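7 min read

Search this guide Type a word and press Enter

Section 4: Hanging your Tresgate patterned paper

By now your walls are filled, sanded and dusted, and the roll labels all carry the same batch code. Lovely! This is the part we look forward to most, and if you've only ever painted a room before, you're in for a treat.

Everything in this section applies to the Pender range of paste-the-wall papers. For the older Talisdale papers, which are pasted on the back and need soaking, go to Section 5 first and come back for the trimming.

What you'll need on the day

Paste and a wide brush or roller, a plumb line or spirit level, a pencil, a long pair of scissors, a snap-off knife with a full set of blades, a smoothing brush, a seam roller, a clean sponge and a bucket. A pasting table is handy for measuring and cutting, but a clean floor does just as well.

CAUTION: Switch off the electricity at the main board before you work near sockets or light switches, and work by daylight. Never push a wet brush behind a loose switch plate.

4.1 Planning the pattern

1. Decide where the eye lands when somebody walks in. In most rooms it's the chimney breast or the wall opposite the door. Centre your pattern there and let the awkward joins end up behind the door.

2. Check the repeat on the label. Pender Brick repeats every 62 cm, and Pender Trellis every 16 cm, so the brick will cost you more in offcuts (keep them, they're brilliant for drawer liners).

3. Hold a spare length up in each corner before cutting anything. Brick prints are wonderfully forgiving in the middle of a wall and very strict in the corners, where you want the mortar lines to meet at the same height on both sides. Blue bricks with crisp white lines show a slip sooner than a busy floral does.
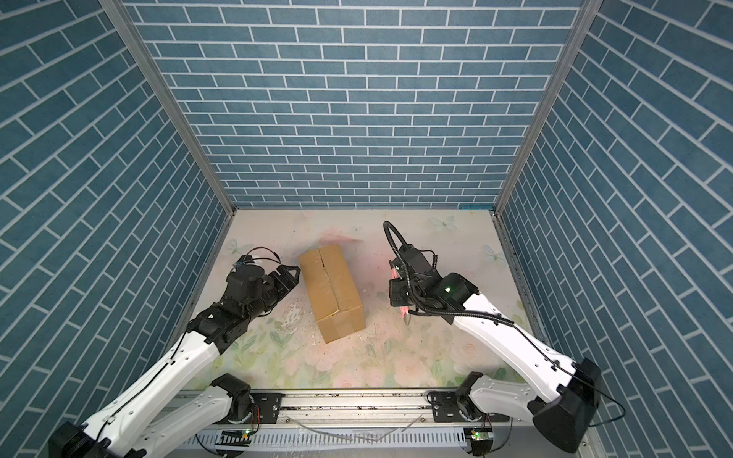 4. Mark your first vertical with the plumb line. Don't trust the corner, the door frame or the edge of the window! Houses lean, and ours leans more than most.

5. Cut the first drop to the height of the wall plus 10 cm, and write "top" on the back in pencil.

NOTE: Jade Kowalchuk, who wrote the first version of this section, numbered every drop on the back before hanging a single one. It takes ten minutes and we now do it every time.

4.2 Pasting and hanging

1. Brush paste on to the wall, a little wider than one drop. Work right up to the ceiling line and down to the skirting.

2. Offer up the first drop against your pencil line, leaving 5 cm spare at the top. Let the rest hang down by its own weight.

3. Smooth from the middle outwards with the brush. Small bubbles will usually go flat as the paste dries, so leave them be. For a big one, peel back to it and smooth again.

4. Slide the second drop up to the first until the pattern meets at eye level. Butt the edges, don't overlap them.

5. Run the seam roller lightly down the join, then sponge off any paste straight away.

6. Trim top and bottom with a new blade. Change the blade every two drops, even if it still feels sharp.

CAUTION: Used blades go in a lidded tin, never loose in the bin bag.

4.3 Inside corners

Never wrap a full width round a corner. Measure from the last drop to the corner in three places, take the widest figure, add 1 cm and cut the drop to that. Hang it so the extra turns on to the next wall, then plumb a fresh line and start again with the offcut. With a brick print, match the courses before you match anything else.

The same goes for small jobs such as alcoves, cupboards and display boxes. They're great practice, and a florals-and-bricks mix looks far better than it sounds.
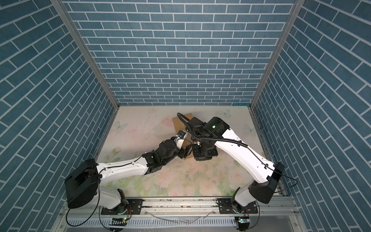

Can I hang Pender paper over old wallpaper?

Strip the old paper first. Fresh paste softens whatever is underneath, and the two layers can come away together.

4.4 Drying

Keep the heating low and the windows shut until the next morning. Edges that have lifted by then can be stuck back with a dab of seam adhesive on a small brush.

If you run short, order spare rolls using part number 121 and your batch code.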